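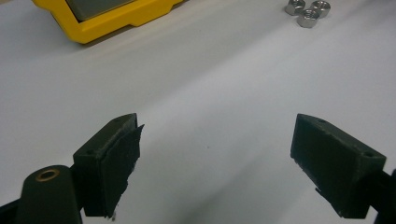
Treloar Hand-Held Gripper, Version 2
Build kit for home and shared workshops

Availability: made in batches, next batch ships in June
Supplied as: printed parts, hardware and pad sheet, or hardware and pad sheet only
Assembly: required
Camera: not included

Overview

The Treloar is a two-finger gripper you hold in your hand and work with a trigger. It has the same finger shape and the same camera position as the Treloar arm-mount gripper, so recordings made by hand can be used to train an arm fitted with the matching tool. It has no motor and no electronics of its own. The camera looks down over the fingers and takes in the work surface beyond them.

The kit is meant for people building at a kitchen table or on a bench at a makerspace. You need basic hand tools, a sharp knife and a clear surface. If you are printing your own parts you also need a printer with a reasonably well-tuned first layer.

Version 2 replaces the original Treloar. The main change is in the fingers, which are now solid blocks with a bevelled tip and a flat inner face for the pad. The original had hooked fingers that were hard to pad evenly and tended to lift one side of a small part before the other side was held.

What is in the full kit

Left and right fingers, printed
Left and right finger arms, printed
Body, handle and trigger, printed
Camera shelf and clamp, printed
Bushings, pressed in before shipping
Return spring, plus one spare
Pad sheet, black, adhesive backed
Screw bag, with 9 finger and arm screws and the body screws packed separately
Hex key
Printed instruction booklet

The hardware-only kit leaves out the printed parts. The bushings come loose in that version and you press them in yourself. Print files are included with either kit and may be used for your own repairs and for a club or workshop you belong to. Please don't sell parts made from them.

Specifications

Fingers: two, mirrored, moving together
Finger finish: dark olive green, matte, as printed
Pads: flat, replaceable, one per finger
Finger fixing: screws through the finger block, accessible from outside
Actuation: trigger, spring return to open
Handedness: either hand
Print time for the full set on our own machine: 17 hours
Support material: camera shelf only

Colour varies a little between filament batches. In poor light the green looks close to black. Layer lines are visible on the angled faces and we don't sand or coat them. Paint is not recommended on the inner faces, as the pad adhesive grips bare plastic better.

Before you start the build

Lay out all the printed parts and check them against the booklet. Left and right fingers look very similar, and the side is marked on the underside where the arm seats. Test the bushings with the pivot screws before anything is bolted together. A screw should turn with finger pressure and have no side-to-side play. If it binds, run the screw in and out a few times and try again. Don't drill the bushing.

If you have printed the parts yourself, clear the screw holes by hand with a drill bit held in your fingers. A power drill will melt the wall and leave the hole oversize.

Assembly notes

The booklet covers the full sequence. These notes cover the steps we get the most mail about.

Fit the arms to the body first and check that they swing freely with no spring. Both arms should reach their open stop at the same moment. If one arrives early, the link is in the wrong hole. There are two holes in each link, and the inner one is for the older body.

Fit the fingers loosely, close the trigger fully, then tighten the finger screws while the two inner faces are pressed flat together. Tightening them open leaves the faces slightly out of parallel and thin parts will slip towards the back.

Spring goes on last. Hold the body in a vice with soft jaws, or get someone to hold it for you, and wear eye protection. The spare in the bag is there for when the first one leaves the room.

The camera shelf slides on its rail until you lock the clamp. Set it so that both fingertips stay in view when the fingers are wide open, with some of the work surface visible behind them. Lock it, mark the rail with a pencil, and keep it at that mark for every recording in a set.

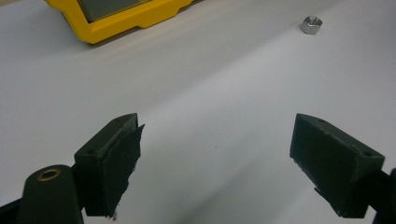 Fingers open over a white work surface, with a hex nut lying further back.

Pads

Cut the pads from the sheet using the paper template in the booklet. Wipe the finger face with isopropyl alcohol and let it dry. Peel the backing from the top end only, line that end up with the edge of the finger, then work down, pressing as you go. Leave it overnight before use if you can.

Corners go first. A pad with a lifted or torn corner will still hold large items well enough, but small hardware can catch under the flap and the camera will see the loose bit moving about. Trim frayed edges with a new blade, and replace the pad once the damage reaches the part of the face you are gripping with. It's fine to change one side and leave the other.

To remove an old pad, warm it with a hair dryer on low and pull slowly along the finger. Residue comes off with a thumb and some patience. Avoid acetone and strong solvents on printed parts.

The test unit in our workshop had logged 1,542 grasps when we changed its first pad. Yours may last longer or not as long, depending mostly on how often you pick up things with sharp edges.

Small parts

Hex nuts are a good first job with this gripper. They are cheap and easy to find again, and they show up quickly whether the finger faces are parallel. Start with a single nut lying flat and approach with the fingers wide open. Close on two opposite flats. If you close on the corners, the nut will rotate as the pads meet it, and you can feel this through the trigger.

Nuts that are touching each other are harder. Bring one finger down beside the group and draw a nut clear, then open and take it as a single. Work on a plain, matte surface at first. Polished stainless benches throw glare into the camera, and a patterned cutting mat makes small silver parts difficult to pick out later.

Keep the bench swept. Crumbs of pad material and filament show up clearly against a white top.

Use with an arm

The Treloar arm-mount gripper takes the same fingers and the same pads. The Nokham adapter plate fits it to most light desktop arms, and the Sallden bracket is for arms with a square wrist flange. Neither is needed for hand-held use. Check your flange pattern against the drawing on the adapter page before ordering, as we can't take back plates that have been drilled.

If you change the pads on one tool, change them on the other. Mismatched pad thickness alters where the fingers meet, and an arm trained with one thickness will squeeze too early or too late with the other.

Care and storage

Store with the fingers open and no load on the spring. Keep the tool out of hot cars; the arms will creep if they sit in the sun under tension. Dust the bushings with a dry brush. A very small amount of dry lubricant is all right on the pivots, but keep it well away from the pads.

Check the finger screws every so often, particularly in a shared workshop where several people use the same tool. They should be snug. Overtightening crushes the plastic under the head and the screw then works loose more often than before.

Safety

Pinch point between the fingers and at the trigger linkage. Not a toy. Not for lifting people, animals, hot metal or anything you'd mind dropping.

Spares

Single finger, left or right
Finger pair with pads fitted
Pad sheet
Spring, pack of two
Bushing set
Screw bag
Camera clamp

Spares for the original Treloar are now handled by Dorkance, apart from springs, which are common to both versions and can be ordered here.

Returns

Unbuilt kits may be returned within the period shown on your invoice. Built kits can be returned if a part is faulty. Send us a photo of the part and the batch label from the bag, and in most cases we'll post a replacement without asking for the old one back. If you printed the part yourself we can still help with slicer settings, so include those with your message.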